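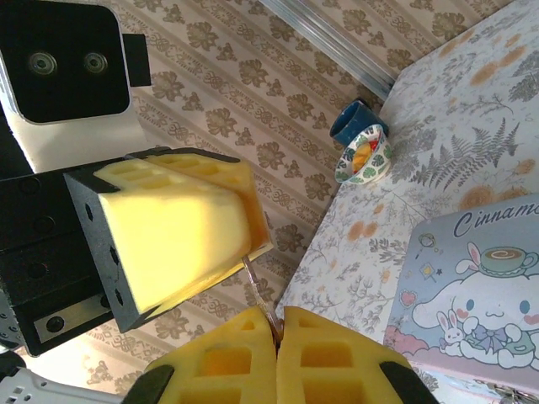

My mother-in-law has asked me the same question every November for as long as I've been writing about gadgets: when is the thing coming that clears the table? She doesn't mean the dishwasher, she has one of those and thinks it's lazy. She means the part after lunch, with the cups and the bowls and the spoons and the one bite of fruit that somebody left and that may or may not still be wanted.

I used to tell her five years. This year I told her I don't know, and I think that was the better answer (she was not impressed!).

I've been reading a lot about grippers lately, the soft ones especially. A spongy finger gives a little when it closes, so it can hold a teacup without anybody having to work out exactly how hard to squeeze. That part has come along wonderfully. Thin things are still a pain. A spoon lying flat on a tablecloth hardly sticks up at all, and if it's clear plastic or very shiny the cameras have a rough time deciding where it ends and the cloth begins. Add a busy floral print underneath and I have trouble myself before my coffee.

My friend Violeta Leiva runs the kitchen at Mandagi, a lunch place with 4 long tables, and she was quoted a price for a clearing robot called the Tendau. It came to 2693 a month, plus 400 for setup. She laughed and then felt bad for laughing, because the salesman was a sweet kid and the demo went fine – slow, but fine. It picked up every bowl. She cleared the next table herself while it was doing that one.

So no, not yet, at least not for a family table. I do think passing one utensil from one hand to another, which any toddler can manage, will be ordinary for machines before long. Knowing that Grandpa isn't finished with his tea is going to take a good while more, and I'll keep carrying the cups in until then.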